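Mitero hand-held gripper, pair
Kit or assembled. Ships from the Titwood workshop, usually on a Wednesday.

The Mitero began on Benedek Gál's kitchen counter as a way to teach a secondhand arm to fold towels. The arm still can't fold towels. The gripper came out well enough that other people at the workshop started asking for one, and after 7 versions we gave in and made a page for it.

You hold one in each hand, squeeze the trigger, and do the chore yourself while the software takes notes. Yes, you are paying to do laundry.
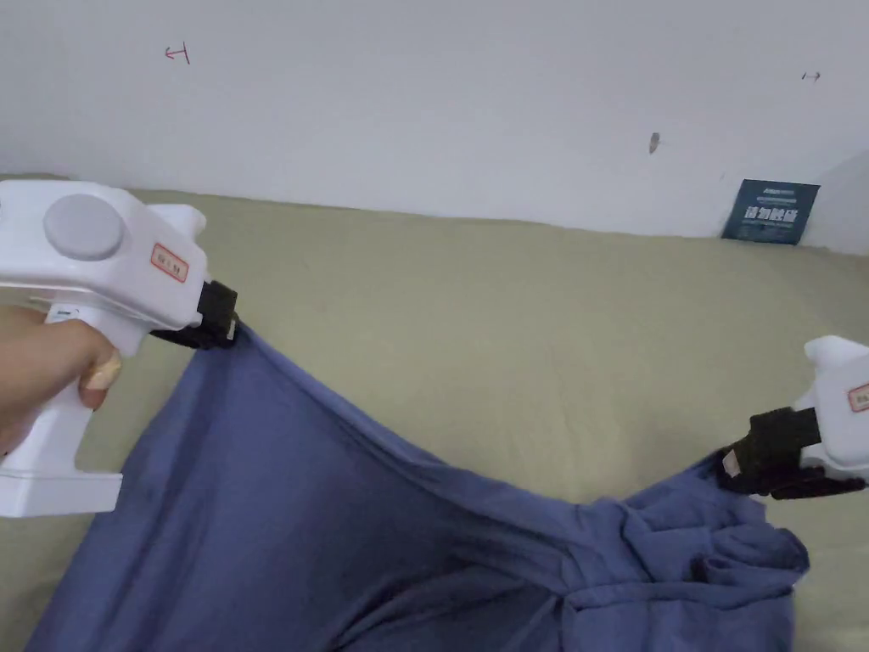
Cloth is what we tune the jaws for, mostly out of spite. Hard objects are polite and stay where you put them. A big blue garment held up by one corner and pinched again near the other side sags in the middle and bunches up wherever it likes, and the jaws have to keep hold of a single thin edge through all of it. If yours let go too early, tighten the linkage before you blame the fabric. Adwoa Laryea blamed the fabric for most of July.

The housing is printed in white. We tried other colors and they showed every layer line. The button on top is large enough to find without looking, a change Gunnel Söderlund requested after pressing everything else first. 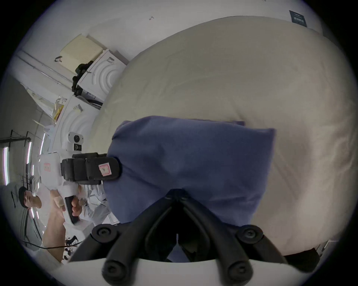 Each gripper weighs 525 grams without a camera. That sounds like very little until you have smoothed pillows with it for an hour, so plan on breaks, or on stronger friends.

In the box
2 grippers
4 spare jaw pads
1 bag of screws, with extras – the small ones roll
Printed build guide, corrected in pen where needed

Not in the box
Camera, computer, patience

Build time for the kit is one evening if you have soldered before. Gudrun Holmgren wrote the guide and would like it known that step 4 really does come before step 5.

Compatibility
Works with the Lisilora logger out of the box. The older Hovland boards need an adapter cable, which we sell at cost and stock at random.

Returns accepted if unused. Repairs go to Lisilora Sjögren's bench – sorry, Lovisa Sjögren's bench. She has heard that one before.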